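Drustix: siren and yield events for driver training

README

Drustix is a small collection of annotated driving situations, all of them dealing with one thing: what ordinary drivers do in the seconds after they notice an emergency vehicle. It has 213 written event records, each split into time steps, with road type, lane position, signals, braking and the final gap left for the vehicle to get through. We love this stuff and we hope you will too!

Why we made it

Most driving course material tells learners to pull over and leaves it there. Real roads are messier (roundabouts, bus lanes, a red light with three cars stacked up at it), and instructors kept asking us for something they could teach from. So we started writing events down in one fixed format, and it grew from there.

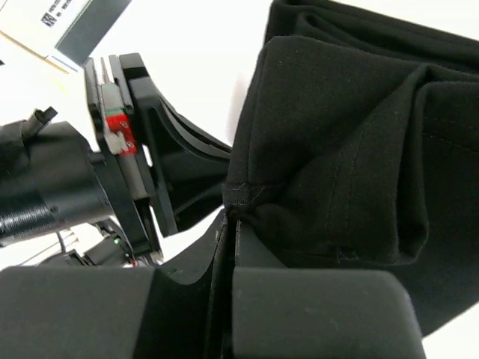 Emlyn Wynne: I'd split "noticed by sound" from "noticed in mirror" in the next version. My learners hear the siren long before they work out where it's coming from, and right now both end up under the same first step.

Agreed, and it's on the list for the October update. Until then, the notes column usually says which one it was, so you can filter on the words "heard" and "saw."

What's in the folder

events.csv has one row per event, with the road type and the outcome.
steps.csv has one row per time step, linked to events by event_id.
codes.txt explains the 9 maneuver codes. Read this first, really. Code 5 (hold position) trips everybody up.
splits/ has the teaching set and a held-back set of 20 events for testing learners or models.

How events were labeled

Two people read every event separately and picked a maneuver code for each step. Where they disagreed, a third person made the call, and all three choices are kept in steps.csv. Please don't throw the disagreements away! They make terrific discussion material in class.

The Gethin loader reads everything in one go and checks the links between the two tables. If you use Plenitz for lesson slides, export with semicolons, or the notes column will break at the first comma.

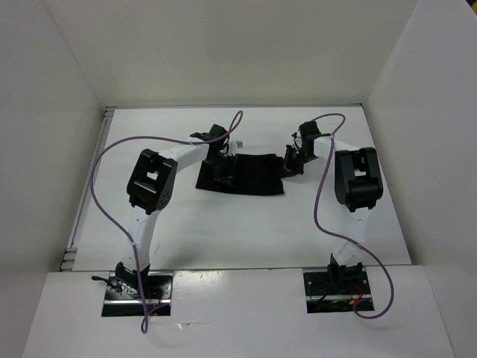

Workspace with two arms and black cloth

Known gaps

Night driving is thin. Freeway shoulders are covered well, but one-lane country roads aren't, and there's almost nothing on motorcycles. Local rules differ too, so check your own state's driver handbook before you teach any of the outcomes as correct.

Sending us events

Yes please! Use the blank form in the Nuriria folder, leave out plates and names, and write the steps in the order they happened. Short is fine. We read every form that comes in, and we'll write back if a step is unclear.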